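Neketstead Community Board > Faith and Study Groups > Reading Jonah as a group, worth four weeks?

pemico_jan
Hi all, our little home group (the Backlund Street one, for those who know it) has just wrapped up Philippians and I've put my hand up to lead the next block. I'm leaning towards Jonah. Four chapters, so 4 weeks, one chapter a night, home by half past nine. My worry is that everyone thinks they already know it from colouring sheets when they were six. Has anybody done it with adults and had it go well?

wattle_and_daub
We did it last winter and I loved it! People remember the fish and forget chapter 4 completely, where he's sitting outside Nineveh in a huff about a plant. That was our best night by a mile, we went way over time (sorry to our host). I'd keep the four weeks but I'd read the whole book aloud on the first night as well. It only takes a few minutes and you can hear how funny it is.

Zumus
I'm going to be the wet blanket. Four weeks on Jonah is too long. It's 48 verses. We stretched it out and by week three we were chewing over what sort of fish it was, which helps no one. Do it in 2 and then go on to Nahum, which is also about Nineveh and which hardly anyone touches.

wattle_and_daub
Nahum straight after Jonah, crikey. You'd want to bring a good cake that night.

Zumus
Maybe so, but I reckon you miss half of it otherwise. Jonah has the city let off, Nahum has it flattened. If a group only ever gets the first story they come away with a pretty comfy picture.

pemico_jan
Hmm, I hadn't thought of pairing them. I've got a couple of people who are quite new to the Old Testament though, and I'm not sure I want to send them into Nahum in March when they only joined after Christmas. I had a read of it at the kitchen bench this morning and needed a second cuppa.

One thing I do want to sort out before the first night is the map business, as somebody always asks.

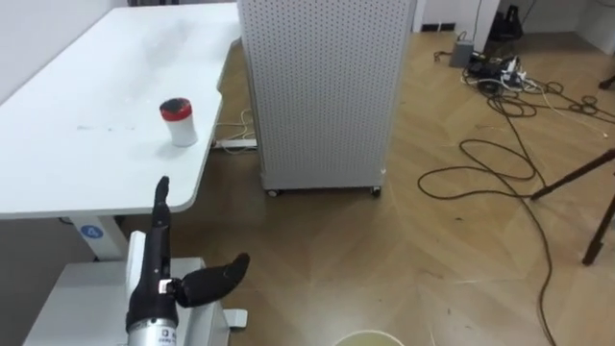
Which way was Jonah meant to go, and which way did he go?

Nineveh was inland to the north-east, in what's now northern Iraq, and he went down to the coast at Joppa and got on a ship for Tarshish. Most people put Tarshish out west, often in Spain, though the scholars don't all agree. Either way he's picked the opposite direction, and that's the bit I'd want the group to notice.

back_pew_bev
Print the map, I say. Our lot can't keep Joppa and Nineveh straight without one. I'd also ask everybody to count how often he goes "down" in the first two chapters. Down to Joppa, down into the ship, down to the roots of the mountains. My favourite thing in the book.

Zumus
OK that is a good one, I'll give you that. Still say two weeks.

back_pew_bev
And I still say you rush things, you did Ruth in a single evening and I'd barely got my glasses on!

gumleaf77
Long-time reader, hardly ever post. Can I disagree with both camps? I'd do three. Chapter 1 by itself, the prayer in chapter 2 by itself, then 3 and 4 together so the city repenting and Jonah sulking land on the same night. If you split those, people go home after chapter 3 thinking it's finished.

We also read it next to the parable of the two sons in Luke 15. The older brother standing outside the party and Jonah sitting outside the city are the same bloke, as far as I'm concerned.

wattle_and_daub
Ooh, I like that. And both stories stop without telling you whether he comes round.

Zumus
Not convinced they're the same. The older brother has at least done the work. Jonah had to be vomited onto a beach first.

pemico_jan
Haha, fair point. Right, I think I'm going with three, plus the read-aloud at the start, and I'll leave Nahum as homework for the keen ones. Bev, if you've still got that map could you message it to me? Our printer only does black and white, so nothing too fancy please.

back_pew_bev
Will dig it out tonight after tea. It's got Tarshish with a question mark next to it, hope that's all right.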